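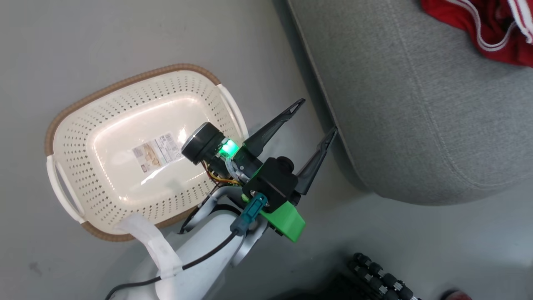 The arm and the basket, somewhere in the middle of a very long Saturday.

Saturday, April 21, 2018

I have been promising to write about the robot arm since February, and several of you have been kind enough to keep asking, so I've made a big pot of tea and here we go. This is going to be a long one. I apologize to my sister, who reads these on her phone.

For anyone new, I spend my weekends teaching a robot arm to do small jobs around a living room. The project is called Tender, a name Ghazal Yazdani came up with on a train and which I resisted for a whole week before giving in. Ghazal writes the software. Ivars Laur does anything that involves a soldering iron or a screwdriver smaller than my little finger. I am the hands. I sit on a stool with the controls in my lap, and I drive the arm through a task over and over, and everything it sees and everything I do gets saved so that a program can learn from it later. That's really the whole job. My mother asked me at Easter what it was like and I told her it was like teaching a child to tie a shoe by wearing the child as a glove — she has not brought it up again.

The job this month is the basket. I picked it out myself, a cream plastic one with little holes all over the sides, a brown woven-look rim and a white handle at each end. I never did peel the sticker out of the bottom. Ghazal wants it left in now, because half our recordings already have it in there and she would like the other half to match. The task is simple to say out loud: bring the gripper in beside the basket, get one finger on either side of the rim, close, lift a little, set it back down, let go, back away. You could do it while talking on the phone. I could do it while talking on the phone too, with my own hand, and that is exactly what makes it so maddening.

What I didn't appreciate when I started is how much of picking something up happens before you touch it. When I reach for a basket myself, my fingers are already the right distance apart by the time they arrive, and my wrist has turned without asking me. With the controls, I have to decide all of that. I have to think about opening. I have to think about which way the wrist is facing and whether the lower finger is going to catch the sofa on the way in (it catches the sofa quite a lot, I'm sorry to say, and the sofa has been very patient). For the first few weekends I would rush the approach, get there crooked, and then spend ages fussing at the rim to make up for it. Ghazal watched one of these recordings with me and said, very gently, that the robot was going to learn to fuss.

She was right, of course. It learns whatever you show it. If I hesitate over the basket because I'm wondering whether I left the oven on, then as far as the program knows, hesitating over the basket is part of the job. So now I have a little routine. I stop just to one side with the fingers open, take a breath, look at the picture from the wrist camera, and only then go in. I try to do it in one smooth go. If I make a mess of it, I don't pretend I meant it. I mark the recording as bad and start again.

I do keep some of my mistakes, though, and this took me a while to understand. Ghazal asked me to record a batch where I come in badly on purpose and then fix it calmly, so there's something in the pile that shows how to recover. It's a strange feeling to practice being clumsy in a tidy way! I'd get the first finger pressed against the outside of the rim, stop, back off, straighten up and try again from the same spot. Those are some of my favorite ones to watch back.

The wrist camera is Ivars's pride and joy. It has a small green light next to the lens, and I've become foolishly fond of it. Under the gripper there's a bright green 3D-printed bracket, and there have been so many versions of that bracket that Ivars keeps the old ones in a cookie tin labeled Gallardo, after the cookies. Earlier ones flexed when I closed on anything heavy. The one on there now has held up since February and I am not allowed to say so in his hearing, because he thinks it's bad luck.

Now for the numbers, which I know at least two of you actually want. We have 1513 recordings in total across everything Tender has tried, and 138 of those are the basket. Today I wanted to reach 100 good ones, not counting the clumsy batch, and I got there a little after four in the afternoon with a sore thumb and cold coffee. Then Ghazal let the program have a turn by itself.

It went 3 times. The first time, it slid in beside the basket, closed on nothing whatsoever, and lifted its empty fingers with what I can only call great dignity. The second time it got hold of the rim and pushed the whole thing along the floor. The third time it stopped off to one side, waited, went in, closed, and picked the basket up. Only an inch or two, and it set it down rather hard. But it had waited first! It took my little breath before going in. I don't know if that's a good thing for a robot to have picked up, and Ghazal says she may trim the pauses out before the next round, but I was absurdly moved by it and had to go and stand in the kitchen.

A few of you wrote after my last post to ask if it gets boring. Some of it does, yes. Around the fortieth basket your mind wanders off somewhere and you have to go and fetch it back. I've found that music with words is hopeless and music without words is fine, and that I do my best driving before lunch. Ivars drove for an hour last weekend to give my thumb a rest and you can tell his recordings from mine right away. He's quick and a bit swoopy. Ghazal likes having both.

Next weekend we start moving the basket to different spots, and after that Ghazal would like it turned so the handles point another way. I'm also supposed to drive up to Kiltatthorpe to see a friend's garden, so it may be a short session. I'll let you know how the basket gets on.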